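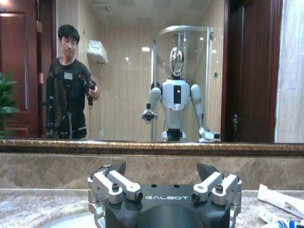 I've fallen for big mirrors in a big way. Give me a wide one with an ornate bronze-gold frame over a marble vanity top, all beige and brown, and I could happily brush my teeth for an hour! My own bathroom in Arley had a plain little square for years (you had to duck to see your chin), and I finally gave up on it in January.

My friend Murray Paewai, who has hung more mirrors than I've had haircuts, told me to go as wide as the counter and leave 2 inches above the marble so I could get a cloth in there. He was right. I paid $40 for a secondhand frame and far too much for new glass — no regrets. Wipe the marble with a soft damp cloth, keep vinegar well away from it, and buff the gold bits dry.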